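The Long Way to a Grey Wall

By the third winter in our house in Ummont, I had stopped seeing the front hall at all. It was yellow, or it had been yellow for the people before us, and over time it had settled into the colour of old piano keys. Guests were kind about it. My sister-in-law once called it buttery, and I knew then that something had to be done.

What I wanted was a wall with a bit of weather in it. My grandmother's kitchen had one, a limewash her father had brushed on years before I was born, and as a child eating porridge I used to find islands and sheep in it. You can't get that from a tin of flat latex, as I learned over one very long weekend in July with the windows open and a sea sponge in my hand. The sponge left prints like a large, damp cat had been up the stairs. I painted over them on the Sunday night and didn't mention it at work.

Limewash is a simple enough business. It's slaked lime and water with some pigment stirred in, and it goes on looking like skim milk, so thin and grey and hopeless that most beginners (I was one) slap on far too much. Then it dries and lightens, and goes on lightening into the next day, and by the time you come down for breakfast you have a different wall. The colour depends on the plaster underneath, on the damp, on how tired your arm was by the time you reached the corner. If you like to be in charge of things, it may not be the finish for you.

I bought my lime from a little shop in Escobedo, an hour and a bit down the highway, where they keep 24 colours on painted boards leaning against the back wall. You're encouraged to carry the boards out to the parking lot and look at them in proper daylight, and I'd say to anyone, do that, even in February, even in your good shoes. I had gone in for a green called Kamumance and was quite settled on it. Outside, it turned the colour of canned peas. The board I'd grabbed only to keep it company, a grey named Stinine, was lovely, soft and a little bit purple along one side where the cloud was coming over — and that was the one I drove home with, 40 dollars a pail, two pails.

The purple is what people worry about with greys, and I understand it. Put a cool grey in a north-facing room and by four in the afternoon you may feel you're living inside a plum. But I've come around to it completely. A grey with some lavender in it is gentle with wood, and it's gentle with faces too, and I suspect that's half of why we like certain rooms without knowing the reason.
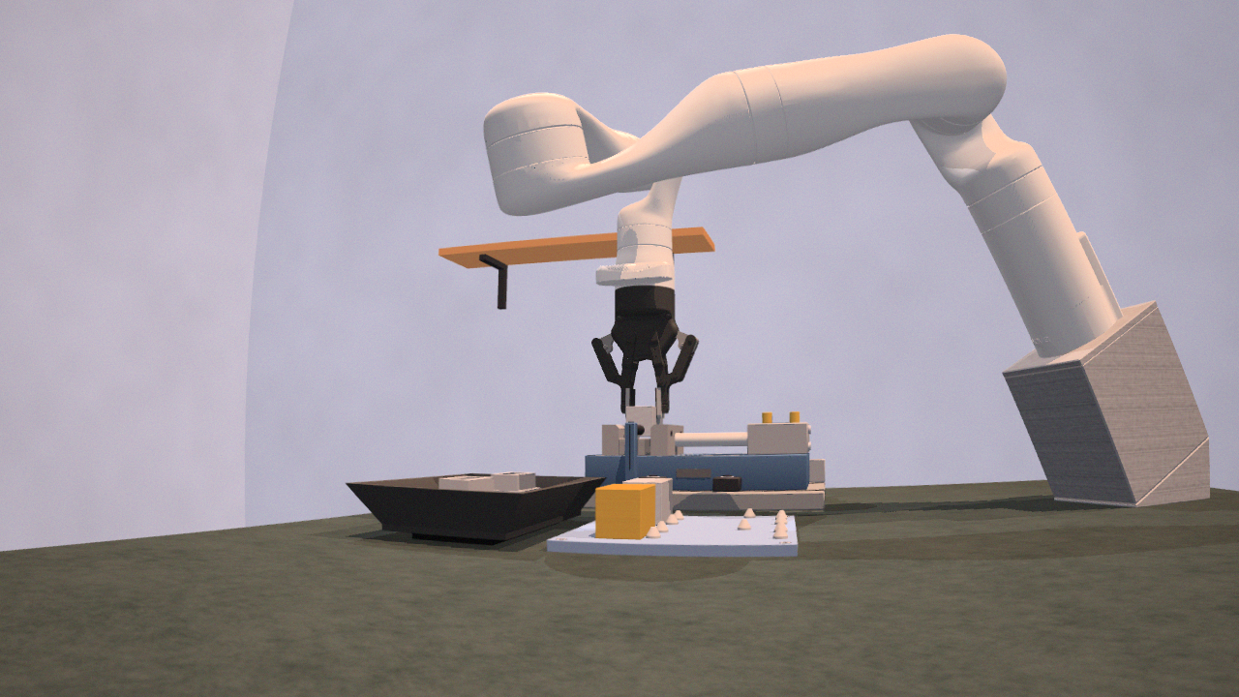
Neighbouring colours matter even more than the light does, and I wish I had known that before I bought a single brush. A grey that seems perfectly neutral on its own will lean one way or another the minute you stand something next to it. Take the computer-rendered picture here, where a plain lavender-gray wall meets a slightly pinker, lighter section at the far left, and the tabletop in front is a mottled olive. There's very little between the two wall colours, yet the pink makes its neighbour look cooler, and the olive pulls out the lavender. The faint cloudy mottling is close to what two thin coats will give you, and it's as much movement as I'd want in a hall.

The soft curve where those two sections meet made me think of my own stairwell, where I gave up on tape by the seventh step and let the edge wander freehand. Tape and lime don't get along in any case. The wash creeps underneath, and you're left with a hard crust to sand off.

I did the hall in four evenings, with a rest between coats and the radio on low. Use a wide, soft brush and work in loose crosses, and keep a wet edge going, even if the phone rings. Mist the wall first with a plant sprayer. Wear goggles, please, as lime in the eye is a serious matter. My second pail is still in the basement with the lid tapped down tight, and I've been giving the upstairs bathroom some long looks.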